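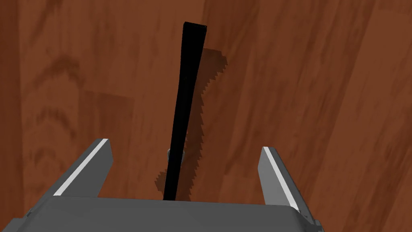

Last updated: 2023-01-07

The wrist view finally works! I've been wanting this since April, when I got the arm bolted to the bench in the shed and realized I'd be doing most of my practice in simulation anyway (it's freezing out there, and the sim runs fine on the kitchen laptop). So now I get to look straight down between the two fingers at my lovely fake wood tabletop, with the long black rod running up the middle.

Yes, the shadow has teeth like a bread knife. The shadow map is set to 544 and anything higher makes the poor laptop crawl, so jagged it stays for now. I've grown fond of it.

The rod is the fun part. It's so thin that the gap between the open fingers looks enormous next to it, but a small tilt is enough to make one finger touch well before the other, and then the whole thing skates off across the table. Wissam Khalaf at the Wudthorpe workshop told me to line up the wrist first and only then close, and to close slowly. I ran 17 tries his way last night and the difference was huge!

I'm calling the project Gusura, by the way. The control code is up to 2,329 lines, and nearly 4 of every 10 are comments to myself, mostly rude ones about quaternions.

Next up is printing new finger pads for the real gripper and taking the arm over to Wudthorpe, where the benches are flat and there's a heater.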